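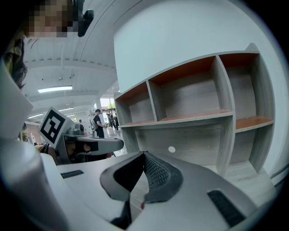

Olive and yellow in a patterned top, upper left.

October 17, 2024
By Cadi Lloyd
2 min read

Re: [dyers] Does soaking in vinegar set the colour?

Dinesh Poduval wrote:
> I've had good luck with the vinegar soak. Did a batch of cotton
> tea towels in September, 3 hours each, and they've kept their
> colour beautifully. My neighbour at Pornham does the same and
> swears by it. I don't see why people keep arguing.

Dinesh, I'm glad the towels look good, but did you keep one back that didn't get the vinegar? If every towel in the batch went in the bucket, all we know is that your towels are fine. They may have been fine anyway.

I've heard this tip for years and have yet to see a side-by-side. Vinegar does have its place with acid dyes on wool and silk. Cotton is another matter, and most of what people are soaking is shop-bought cotton that was dyed long before they got it home. I can't see what a splash from the pantry is meant to do at that point.

I did try it once, on seven squares of the same green cotton. Three had vinegar, three had plain cold water and one had nothing but the wash. After a month on the line I mixed them up and asked my sister to sort them. She couldn't, and neither could I. Small test, one fabric, one dye, so make of it what you like — but it's more than the leaflet offers.

As for the Triden fixing powder somebody mentioned, I'd want to know what is in it before paying for it. "Plant-based colour lock" doesn't tell me a thing.

If anyone does have paired samples, grey skies or strong sun, please post them. Label them on the back.

Cadi

Comments (3)

Wafula Kariuki: Cold wash, inside out, dry in the shade. I've never bothered with anything else.

Jeptoo Mollel: What about salt? Same story?

Bujar Begović: Same story, I think. My navy shirt had both and still turned the sink blue.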